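Housekeeping / front desk meeting – minutes
August 5, 2022
Chair: Danang Raju. Notes: Eliseo Carrillo

Sarico carts. Both carts up and running on floors 2 and 7, linen runs only. Attendants say less pushing, more waiting at the elevator. Danang to ask Sarico about elevator priority. Last month's linen count still missing, Eliseo chasing.

Room assignments now come off the Idar tablet. Complaint that it splits pairs up and sends people to opposite ends of the hall. Agreed – supervisors can override, no need to call first. Nobody loses hours over this before February, Danang repeated that twice and wants it minuted.
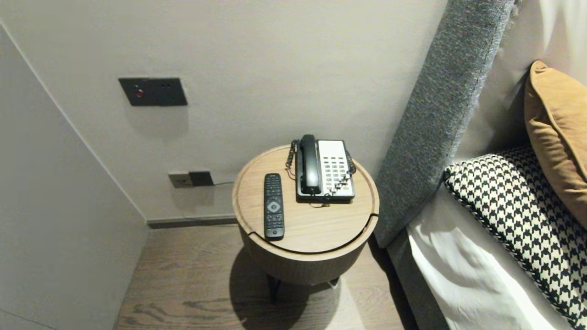
Bedside checks stay with attendants. Partanen quote for the room robot covers floors and trash, not surfaces or beds. Long talk on this. Staff worried the leftover jobs are the fiddly ones and the minutes per room will get cut anyway. Stuff like the remote and the corded phone sharing one small round table, cord has to be lifted to wipe under it. Danang will not change the time per room untill a trial is done. Trial in 708, attendant present the whole time.

Training. 67 sign-ups for the tablet session, room too small, split in 2. Paid time, confirmed.

Cesura badge readers – not discussed, ran out of time. Carry over to next meting.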